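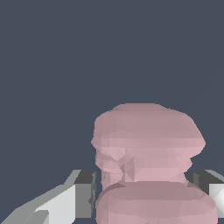
Radness glassing tripod, with the Mangundap head

Stida's new tripod for deer stalkers and anyone else who spends long mornings behind a spotting scope

We've been waiting for this one! Tuấn Kim and his small team at Stida have been making legs and heads for hill use for a while now, and the Radness is the first of theirs that we would happily carry all day and also trust in a proper wind. It comes with the Mangundap head already fitted, so you can take it out of the bag, screw your plate on and go.

Legs

The Radness has two-section legs, which means one lever on each leg and that's your lot. Flip it, let the foot drop, flip it back. With gloves on you can have the tripod up while your mate is still hunting for his third twist lock. The price for that is packed length. It's longer on a rucksack than a travel tripod with lots of short sections, and if you stalk in thick conifers you will catch it on branches now and then. On open ground we've never minded.

Full height is 2000 mm, so a tall person can stand upright behind a straight scope even on a slope. Most of us sit down to glass anyway, and then the legs stay closed and the spread is set with the stops at the top. Those stops click. Gijs Van Hecke, who does most of his watching from inside a hedge, asked for a quieter version, and Stida has put a thin rubber pad behind each one. You still hear it if you put your ear to it (the roe in his hedge did not seem bothered).

The feet are rubber with a spike inside. Turn the rubber back and the spike comes through. There's no separate bag of spikes to lose in the boot of the car, hooray.

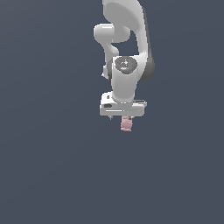 The head is where Stida has had the most fun. A good glassing head has to move when you push it and stay where you leave it, and it has to do both with frozen fingers. The Mangundap tilts on one joint and pans on another, each with its own drag knob, and there is no handle sticking out into your chest unless you choose to fit the long one. The rounded housing that juts out sideways from the white robot arm is a fair guide to the look of the tilt joint, too: a smooth capsule shape with nothing for a strap or a twig to hook on. Ours is matt olive, mind you, and a good deal smaller. The pan drag sits low down at the back where your left thumb falls on it.

Set the drag lightly and you can work your way across a far hillside in slow, even sweeps. Tighten it and the scope stays on a bedded stag while you pass it over to someone else. Teun Mertens uses it with big binoculars and no handle at all, just nudging the barrels, and he finds that easier on the eyes than anything he has tried before.

What it will hold

The head is rated for 3000 g. That covers the usual spotting scopes with a phone adapter on the back, and large binoculars on a stud. Please don't put a rifle on it. Stida makes a separate clamp head for the same legs, and we can swap it over for you in the shop.

The plate is a standard dovetail, and the clamp has a safety pin, so the scope can't slide out when the screw is a bit loose. Press the pin with a fingertip to take the plate off. Some people find it stiff at first. A drop of dry lubricant helps; oil just collects grit.

Out on the hill

We had the first sample out at Gutport in July, mostly in wind, with heather right up to the top of the legs in places. There's a hook under the centre plate and hanging a rucksack from it made a big difference, though do let the bag just touch the ground or it will swing and shake everything. Gerrit Mertens dropped the whole thing down a bank, closed, and it came to rest against a fence post with a scrape on one leg and nothing bent. He has offered to buy that one, at a discount.

One small grumble. The leg levers are black and so are the stops, and in the half dark it takes a moment to tell one from the other. Els Brouwer wrapped a turn of green tape round hers and we've all copied her.

Looking after it

Rinse the legs in fresh water after salt or peat. Open the levers to dry. The leg clamps can be tightened with the small hex key that lives under the centre plate, and a quarter turn is plenty. If the pan gets gritty, send the head in to us and we'll clean it; it isn't one to take apart on the kitchen table.

In the bag

Radness legs
Mangundap head, fitted
Short and long handle
Dovetail plate
Hex key
Padded carry bag with shoulder strap

Guarantee

Two years on legs and head, from the day you buy. Rubber feet and pads count as wear parts, and we keep them on the shelf.

Colours

Olive or brown. The brown is a touch lighter than it looks on most screens, so ask us for a swatch if you're matching it to a bag or a scope cover.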